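Irnport 活动中心
玩具、手工工具及小间设施安全检查表（附检查意见）

表号：111
检查日期：2019年3月30日
检查人：Ghazala Hayat、Bakari Mugo
复核人：Silvia Kubíček
征求意见对象：Samah Ouali、Zdeňka Zeman
适用范围：玩偶角、手工台、绘本角、玩具储藏柜及以上各处的墙面、地垫、挂架

填表说明

一、检查结果分为“符合”“部分符合”“不符合”“不适用”四种。填“部分符合”或“不符合”的，应在意见栏写明具体部位和处理要求。仅填结果而无意见的，复核时退回。

二、本表检查的对象是物品与设施的状态，不涉及活动内容的评价。活动安排方面的意见请另行提交。

三、意见栏允许不同人员先后填写，填写人应署名。意见之间有分歧的，保留原文，不作涂改，由复核人在表末写明处理决定。

四、玩偶、布类用品的清洗日期以洗涤登记簿为准。目测干净不作为已清洗的依据。

五、上一次检查中列为整改项目的，须逐项核对，不得以“同上次”代替。

甲、进入与通道

甲1 入口处地面平整，无高低差或松动的压条
结果：符合

甲2 门把手、合页无松动，门扇开合时不夹手
结果：部分符合
意见（Bakari Mugo）：储藏柜左扇门下方合页有一颗螺钉未拧到底，开门到最大角度时有响声。已当场拧紧，但孔位略有扩大，建议更换较长的螺钉。门扇防夹条完好。

甲3 通道内无临时堆放物
结果：不符合
意见（Ghazala Hayat）：绘本角与手工台之间放有两只未拆封的纸箱，箱面标注供货方为 Hubáček，内为替换地垫。纸箱不应在通道内存放，应当日移入储藏柜下层。箱内地垫在启用前须展开通风，通风时间按供货说明执行。

甲4 紧急联络卡张贴于成年人视线高度，字迹清晰
结果：符合
意见（Bakari Mugo）：卡片右下角翘起，已重新压平。

乙、墙面与挂架

乙1 墙面装饰无剥落、起翘，边缘无可被撕下的小片
结果：符合
意见（Ghazala Hayat）：玩偶角墙面为白底暗红色大花图案，沿接缝逐段用手触摸，未发现起翘。手工台背后的墙面有铅笔划痕，属外观问题，不列入整改。

乙2 挂架固定牢靠，空载和负载时均无明显晃动
结果：部分符合
意见（Bakari Mugo）：玩偶角后墙横杆上的灰色条孔搁架，以两根白色扎带固定，目前未放物品。空载时稳定。扎带作为临时固定可以接受，作为长期固定应确定更换周期，本中心现行规定中没有这一项。在规定补齐之前，搁架上不得放置有重量的物品，毛绒类玩具除外。

乙3 线材类挂架端部无外露尖端，伸出部分不在儿童活动高度内
结果：部分符合
意见（Bakari Mugo）：左侧黑色金属丝架同样用两根白色扎带固定于立柱，线圈向外伸出。逐一触摸未感到毛刺，但伸出部分可能钩挂衣袖或玩偶的织带。建议在伸出部分加套软管，或者将该架调整到更高的位置。
补充意见（Ghazala Hayat）：同意加套软管。调整高度会使取放不便，不建议。软管应选用不易被剥下的规格，套好以后用力拉一次再验收。

乙4 扎带剪口平整，无锋利余头
结果：部分符合
意见（Ghazala Hayat）：绘本角书架背面有一处剪口呈斜面，触感锐利，已用平口钳重新修剪。今后安装扎带，余头一律齐根平剪。其他位置未逐一记录，请复核时抽查。

乙5 铝制立柱及横杆的连接处紧固，端面有封盖或已作倒角
结果：符合

丙、地面与地垫

丙1 地垫平整，边缘不卷翘，踩踏时不滑动
结果：符合
意见（Bakari Mugo）：玩偶角铺设浅色地垫，上有灰绿色藤叶和褐色小花。该花色对小件物品有一定的遮掩作用，颜色较浅或呈褐色的细小零件落在上面不易发现。清场时不应只凭站立俯视，应蹲下以手掌平扫。

丙2 地垫表面无破损、污渍及异味
结果：部分符合
意见（Ghazala Hayat）：手工台下方地垫有一处胶水干结，面积不大，边缘发硬。应先软化再清除，禁止用刀片刮除。清除不净的，用本次到货的地垫替换。

丙3 地面无散落的小零件
结果：部分符合
意见（Ghazala Hayat）：在手工台下清出珠子、纸屑等共18件，其中珠子均可通过小零件测试筒。珠子应改用带旋盖的容器盛放，原来的敞口纸盒停止使用。玩偶角地垫上放有若干小型玩具，逐件处理意见见丁类。

丙4 不同用途的物品分区摆放，通行路线上不放玩具
结果：部分符合
意见（Bakari Mugo）：玩偶角的小玩具分布在托盘后方、靠后墙处以及前侧等多个位置，没有固定的归位点。建议配置一只浅筐，与玩偶床分开放置。

丁、玩偶、玩偶床及小型玩具

丁1 玩偶床结构牢固，栏杆间隙符合内部规定，连接处无松动
结果：符合
意见（Ghazala Hayat）：蓝白两色小床，白色栏杆、蓝色端部横档，置于玩偶角左后方。逐根施力，未见松脱。小床只供玩偶使用，不得让幼儿坐入或踩踏，应在使用须知中写明。

丁2 玩偶眼部、帽子及装饰件附着牢固，不能被徒手拉脱
结果：部分符合
意见（Ghazala Hayat）：床内两只红白条纹上衣的玩偶，眼部均牢固。戴橙色帽子的一只，帽檐一侧有一针线头松开，帽子本身未脱落。缝补前暂停外借，缝补后重做拉力测试。
补充意见（Zdeňka Zeman）：缝补请使用与原线同等粗细的线，打结藏于内侧。上一次缝补留下的线结在外面，孩子们总去抠，几次活动以后就散开了。

丁3 玩偶所用的毯子、衣物无过长的系带和线圈
结果：符合
意见（Ghazala Hayat）：粉色毯子四边锁边完整。左侧玩偶的蓝色短裤无系带。

丁4 床内物品数量适当，不妨碍取放和清点
结果：部分符合
意见（Bakari Mugo）：玩偶下面压有一只米白色长毛绒物，从外侧不易看清，清点时容易漏过。长毛绒易积灰，洗涤间隔应短于短绒类。建议单独放置，并在洗涤登记簿内单列一行。

丁5 毛绒玩具缝线完整，填充物无外露
结果：符合
意见（Ghazala Hayat）：灰色老鼠毛绒玩具的尾部和耳部受力较多，本次重点检查，缝线完整。前侧地垫上浅色面孔的小型毛绒玩偶，接缝亦完整。

丁6 橡胶、塑料类小玩具无裂纹、发黏、褪色沾手等现象
结果：符合
意见（Bakari Mugo）：橙红色橡胶小玩具以湿白布擦拭，布面未见着色。按压后回弹正常。

丁7 散件及装饰物可识别用途，来源不明的应撤出
结果：不符合
意见（Bakari Mugo）：玩偶角内有一小条橙色材料，未列入玩具登记簿，不能确定是否从某件玩具上脱落。已要求比对同色物品。比对期间装入封口袋，交复核人保管，比对不出来源的按废弃处理。老鼠玩具旁的黄色装饰物也不在登记簿内，一并核对。

丁8 玩具标签可读，适用年龄与本区使用者相符
结果：部分符合
意见（Ghazala Hayat）：玩具登记簿与实物基本对应。储藏柜内 Gulness 牌积木的包装已经丢弃，无法核对适用年龄，应向采购记录查询。今后拆包时，须将年龄标识剪下贴入登记簿。

戊、剪刀及手工工具

戊1 剪刀存放于固定容器，容器稳定，不易翻倒
结果：部分符合
意见（Ghazala Hayat）：剪刀集中盛放于深蓝绿色长方形托盘内，托盘底部平稳。但托盘为敞口，不具备限制取用的作用。

戊2 剪刀摆放方向一致，刀尖不朝向取用者
结果：不符合
意见（Ghazala Hayat）：黑柄与棕柄剪刀混放，相互交叠缠绕，方向不一。从中取出一把时会带动其他剪刀移位，有刺伤、划伤的可能。

戊3 剪刀与玩具分开存放，不在同一活动面内
结果：不符合
意见（Ghazala Hayat）：托盘位于玩偶角地面中部，后方即为毛绒玩具。幼儿伸手取玩具时可能越过托盘。应将剪刀移至手工台专用盒内，玩偶角今后不得存放任何刃具，包括圆头剪刀。 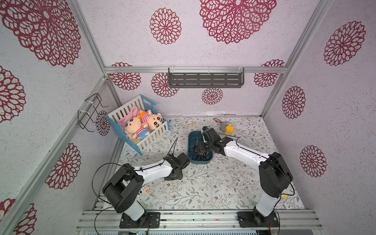 Samah Ouali 不赞成把剪刀全部收回手工台。其书面意见认为，孩子们给玩偶做衣服、裁毯子，本来就是在玩偶角进行的，如果每剪一刀都要走到另一处，实际结果是有人拿着剪刀来回穿行，风险不会因此减小。她建议在玩偶角活动开始时，由带领的成年人携带一只带盖的小盒，盒内只放当次需要的剪刀，活动结束时当面点清，盒子随人离开。她还提出，黑柄与棕柄两种剪刀应当分开：两种手柄的大小若不相同，混在一起时孩子会随手抓取不合手的一把，用起来反而更费力，也更容易滑脱。

检查人答复（Ghazala Hayat）：戊3的要求针对存放，不针对使用。带盖小盒随人进出的做法与戊3不冲突，可以接受，但须满足两项条件：一是盒盖有卡扣，倒置时不自行打开；二是进出数量由同一人登记。两种手柄分开存放的建议予以采纳，并入戊2的整改要求。

戊4 刀刃无缺口、锈迹，铆钉无松动
结果：部分符合
意见（Bakari Mugo）：逐把张合检查，其中8把铆钉偏松，两片刀刃之间可见缝隙，剪纸时夹纸不断。夹纸时使用者习惯加力扭转，容易脱手。以上8把已贴黄色标签停用，能调紧的调紧后试剪，不能调紧的报废。报废剪刀须用胶带缠紧刃部以后再投入废物箱。

戊5 手柄完整，无开裂及毛边
结果：符合

戊6 剪刀数量与登记一致
结果：不符合
意见（Bakari Mugo）：登记簿最后一次更新为上年九月，其后有新购和报废，均未登记，已经失去核对作用。请重新建立登记，每把剪刀在手柄内侧编号。编号使用的漆笔应为可用于儿童用品的种类，干透以后方可投入使用。
补充意见（Zdeňka Zeman）：编号建议写在拇指环外侧，内侧经常摩擦，很快就会磨掉。我们在绘本角的打孔器上试过两种位置，外侧的至今可以辨认。
检查人答复（Bakari Mugo）：同意，改为外侧。

戊7 其他手工工具（打孔器、锥子、订书机）上锁存放
结果：符合
意见（Bakari Mugo）：Rallgate 牌订书机一台卡钉，已撤出待修。锥子在锁柜上层，钥匙由当班成年人随身保管。

戊8 急救用品齐全并在有效期内
结果：部分符合
意见（Ghazala Hayat）：创可贴存量约100片，数量充足，但均为大号，不适合幼儿手指，应补充小号。消毒棉片在有效期内。

己、清洁与卫生

己1 洗涤登记簿记录连续，有经办人签名
结果：部分符合
意见（Ghazala Hayat）：有两行只填物品名称，未填经办人。请补签，无法确认经办人的，相应物品重新洗涤。

己2 硬质玩具按规定擦拭，擦拭布不与地面用布混用
结果：符合
意见（Ghazala Hayat）：擦拭布以颜色区分，存放位置正确。水槽旁的说明卡褪色，应重印。

己3 托盘、盒、筐等盛具定期清洁
结果：部分符合
意见（Bakari Mugo）：盛具未列入任何清洁表，各处做法不一。建议并入硬质玩具擦拭表，托盘在清洁时应清空，不得只擦露出的部分。

己4 织物类墙饰和窗帘无积尘
结果：不适用

庚、意见汇总及复核决定

庚1 须立即处理的项目：甲3、丁7、戊2、戊3。
责任人：Bakari Mugo。处理完毕以前，玩偶角不安排幼儿自由活动。有成年人全程在旁的小组活动，须先将剪刀移出。

庚2 须在下次检查以前完成的项目：甲2（更换螺钉）、乙3（加套软管）、丙2（清除胶水或更换地垫）、丙3（更换珠子容器）、丁2（缝补帽檐）、丁4（长毛绒物单独放置）、戊4（调紧或报废）、戊6（重新登记并编号）、戊8（补充小号创可贴）。
责任人：Ghazala Hayat。戊4、戊6由 Bakari Mugo 协助。

庚3 须由中心补充规定的项目：扎带固定件的更换周期；携带式剪刀盒的进出登记；盛具的清洁频次。
责任人：Silvia Kubíček。

庚4 复核意见（Silvia Kubíček）：
对戊3的两种意见，决定如下。刃具不在玩偶角存放，此项不作例外。玩偶角开展缝制、裁剪活动时，准许带领人按 Samah Ouali 提出的方式携带带盖小盒进入，登记表贴于盒盖内侧，登记人即为携带人。盒盖卡扣由 Ghazala Hayat 逐只试验后发放。试行至下次检查，届时根据登记表的填写情况决定是否写入规定。

对乙2，在更换周期确定之前，采取每次检查时以手拉动扎带并目测有无发白、裂纹的办法，发现其一即更换。同一挂架上的两根扎带应同时更换，不得只换一根。

乙4抽查结果：绘本角、手工台各抽一处，剪口平整。

丁7所列橙色材料已收到，封口袋编号与本表表号相同。

庚5 后续补记（Zdeňka Zeman）：
甲3所列纸箱已移入储藏柜下层。移动时发现其中一只底部受潮，内层地垫的包装膜完好，已单独立放晾干，启用前请再看一次背面。

庚6 后续补记（Samah Ouali）：
盒子请不要选透明的。孩子看得见里面的剪刀，会一直要求打开。

检查人签名：Ghazala Hayat　Bakari Mugo
复核人签名：Silvia Kubíček
本表一式两份，一份存中心办公室，一份夹于储藏柜门内侧文件袋，保存至下一份检查表完成复核为止。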